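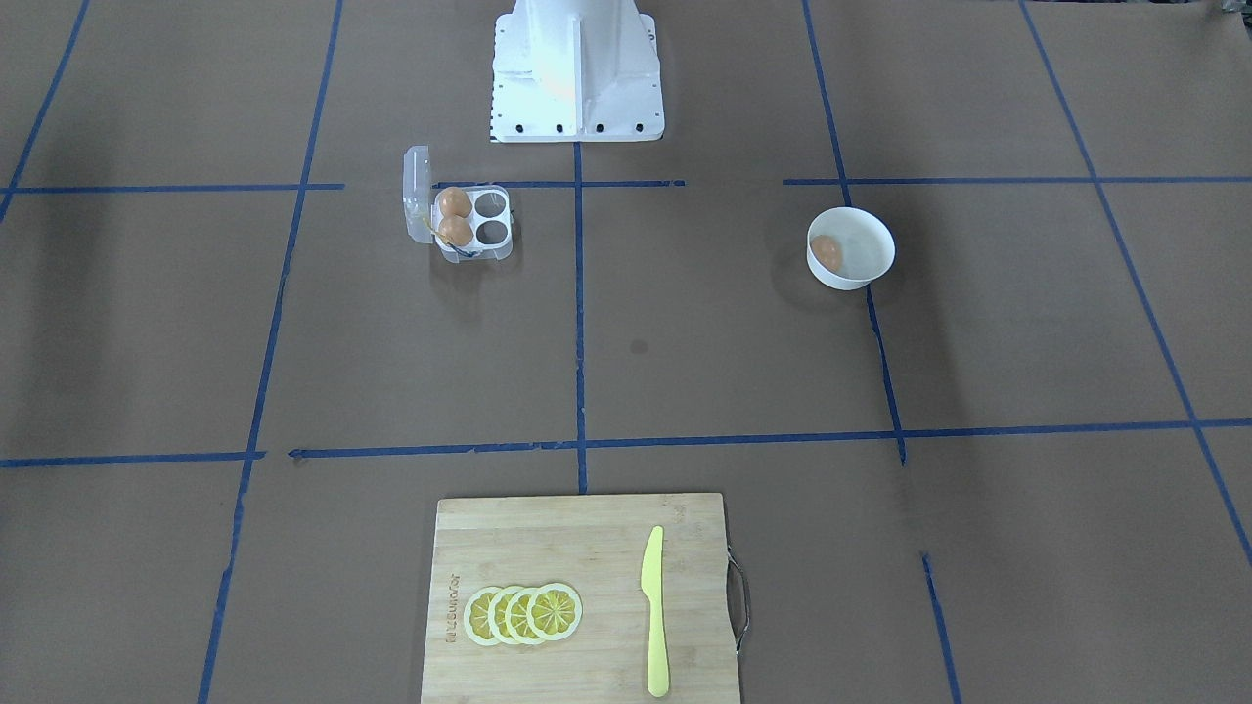

Kraft paper and blue painter's tape mark out the work area, with a four-well egg carton open at upper left.

Tove Østergaard buys brown kraft paper by the roll and gets through more of it than most people who cook. She rolls it out, smooths it down with the side of her hand and starts laying tape. By the time she is done, every item she plans to use has a patch of paper to itself.

She taught home cooking for 22 years, most of them in Erkville, in a rented hall with bad light and very good drains. Her students learned omelets and white sauce there, and they also learned where to put things down. Tove thinks the second lesson stuck better. People still write to her about it.

"They tell me they can't remember the sauce," she says. "But they have tape on the counter."

The method is simple enough to try in an afternoon. Cover the surface with paper. Run one strip of tape down the middle, from the far side to where the cutting board will sit. Run two more across, one far and one near. Add whatever slanted or short pieces you need for the odd corners. The board goes closest to the cook. Ingredients go in the far sections, and a bowl goes to the side of the hand that will be filling it.

The lines don't have to be straight. Tove stopped using a ruler in her second year of teaching, when she saw that students spent half the class measuring. Her strips wander a little and have gaps where one piece ran out before the next began. She leaves them.

Painter's tape is the right kind for this. It can be torn by hand, it shows up well on brown and it can be moved if a section turns out to be too small. Masking tape disappears against the paper, and packing tape takes the surface with it when it comes up. A basic roll from the hardware store will do.

The paper matters more than the tape. Tove likes a plain brown kraft with no wax on it, heavy enough not to wrinkle when a bowl is dragged over it. She used to order from Riis, then moved to Nernoswood when Riis stopped selling single rolls. A spot of oil or soy sauce is left alone until the end of the day, when the whole sheet goes out. Clean pieces are saved for wrapping jars.

Then there are the eggs, which have always had their own rule. They go in the far left section, in the carton, with the lid up. Tove does not allow loose eggs on a work surface. In her first month in Erkville she lost nearly a dozen off the end of one table.

She prefers small clear cartons. The four-egg kind takes up very little paper, and with clear plastic the cook can check the wells from across the table. The lid should be opened all the way before anything else starts. A lid that is half open will fall shut on a wet hand.
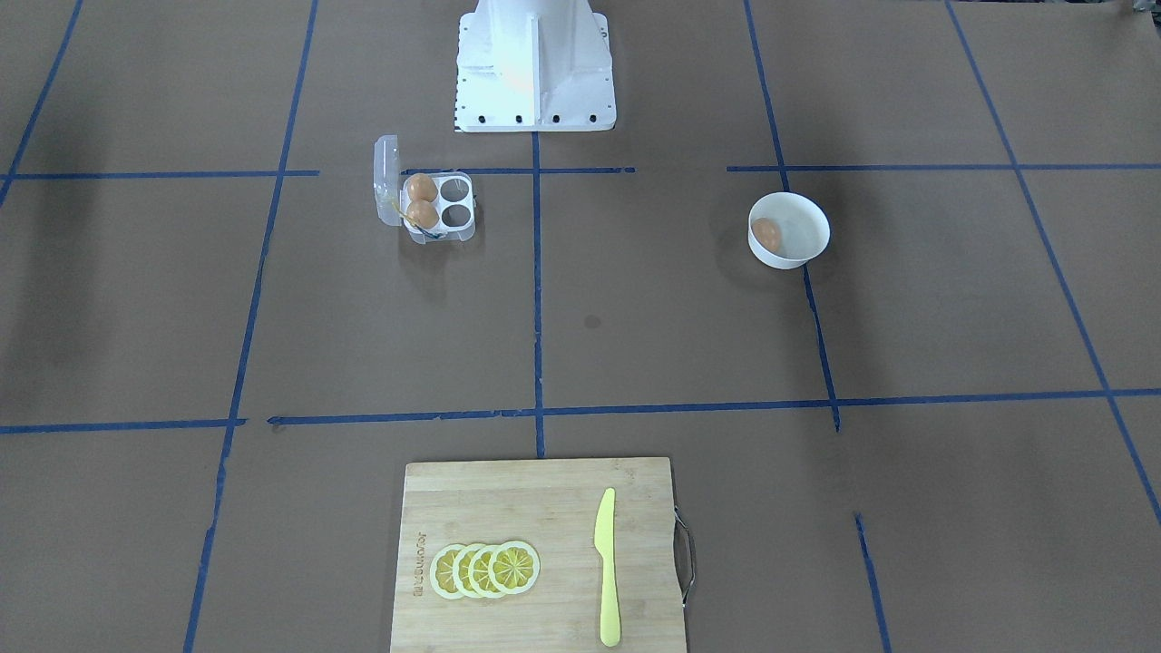 Hjalti Ladefoged took her class as a young man and now cooks breakfast at Zadier, a 700-square-foot café with a kitchen that takes up less than a third of it. On a busy morning in March he can go through 242 eggs before eleven. He buys them in big flats, like any café, but he moves them to small cartons before service and puts one out at a time.

"Four eggs is one big order or two small ones," he says. "When the carton is empty I know where I am."

There is no kraft paper on his line. The health inspector would have something to say, and the steel wipes down fast enough. He kept the tape, though. Blue strips divide the counter at Zadier into six sections, and he replaces them every night after the counter is washed. New cooks get a short tour of the sections on their first shift. The one on the far left is for eggs.

He and Tove disagree about the middle line. She wants it to run right down to the cutting board, so that the board is always centered on it. Hjalti works with his board a few inches to the right and says the center line is for people with a lot of room – Tove says his board has been crooked since he was nineteen. They have been having this argument by postcard for a long time.

At home, most people will want something between the two. A kitchen table has space for the full layout, with the paper under everything. On a short counter, skip the paper and use three strips: one down, one across, and one to keep the eggs away from the edge. Children do well with the taped sections, and a child who is told to put the bowl back in its box usually will.

Tove retired from the hall last year and teaches now from her own kitchen, four students at a time. She counted up her old class lists when she moved out and came to over 3,000 names. The new students bring an apron and a knife. She supplies the paper, and they tape it themselves while the kettle is on.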